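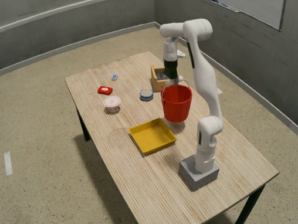
Volunteer youth facilitators wanted — Kellow Girls' Forum

We're looking for young women aged 18 to 25 to run our Speak First sessions in schools and youth clubs from the autumn. Closing date 1 September 2024, midnight. Late forms won't be read, sorry.

What it is
Six-week course for girls aged 11 to 14. Consent, safe friendships, what to do when a mate tells you something worrying, who to ring. Written by Tomás Torres and the Forum's own members, piloted last year, rewritten in June after the girls said week three was boring (it was).

What you'd do
Lead one session a week in a pair, never on your own. Term time only, mostly straight after school. Fill in the short log afterwards. Come to the monthly catch-up, online or at Prado House.

What you need
To be good with that age group, or willing to learn fast. To turn up when you said you would. No degree, no teaching experience. If you've been a Guide, a young leader, a sports coach, a big sister — put it on the form, it all counts. Second languages very welcome.

You'll need an enhanced DBS check, we pay for that. Two references, not family.

What you get
Full training over two weekends, lunch included. Travel paid back within the week through Visitz, keep your tickets. A £400 bursary at the end of the course, paid in one go. Supervision with a trained counsellor if a session has been heavy. Certificate too, if your college wants one.

Last year 56 facilitators reached 922 girls. This year the target is 2000 so we do need more of you, expecially outside the city.

How to apply
Form is on the Tuveo page, takes ten minutes. You can send a voice note instead of the written answers. Short phone chat after that, then a group afternoon, nothing scary.

Questions to Mikkel Fogh in the Forum office — email is best, he is on the road alot. If you need an interpreter, step-free access or childcare for the training weekends say so on the form and we'll sort it.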